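Dasar Support Portal
Ticket: Label queue stalls after spooler restart
Product: Clunder Print Server
Site: Kvaran, main building
Priority: Medium
Status: Resolved, monitoring

Reported problem
Label jobs sent from Tomuria stay in the queue with the status "Pending" after the nightly spooler restart. Office documents on the same server print normally. Deleting the first pending job releases the next one, which then stalls in the same way.

Environment
Clunder Print Server, single node, default install path. Tomuria client on all workstations. Label queue uses raw TCP. Office queue uses the vendor driver. No firewall changes since February.

Log

08:40 Ticket opened by site. Severity lowered from High, labels can be printed from the local console.

09:05 Requested spool.log and queue.conf. Both received. The log shows this line repeated for the label queue:
WARN port open, no ready state, retry in 10 s

09:20 Checked port from the server. Connection accepted. Status query returns nothing until the timeout. Same query from the local console returns READY at once.

09:50 Compared queue.conf with the shipped default. Two values differ: status_timeout is 300 ms (default 3000) and keep_session is on (default off). Site does not know who changed them. The file date matches the last Clunder update, so a merge of an older file is possible.

10:15 Set status_timeout back to 3000. Restarted the service. Five test labels printed, then the queue stalled again. Timeout alone is not the cause.

10:40 Set keep_session to off. Restarted. Test batch completed. Restarted the service twice more with jobs in the queue, both times the queue resumed without manual action.

11:10 Cause: with keep_session on, Clunder holds the old session handle across a restart and sends the status query to it. The printer ignores the query. The short timeout hid this by reporting a retry in place of a session error.

11:25 Asked site to leave both values at default and to keep a copy of queue.conf outside the install folder before the next update.

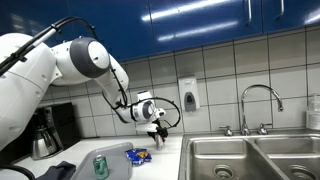

Follow-up from site, 13:30
Do the Tomuria workstations need to be restarted or reconfigured after this change?

Reply from support, 13:45
The change is on the server only. Workstations pick up the queue state at the next job. If a workstation still lists old jobs as pending, clear them from the Tomuria job list and send them again.

14:10 Site confirms old entries cleared. Status set to Resolved. Ticket stays open for monitoring until the next nightly restart has been logged.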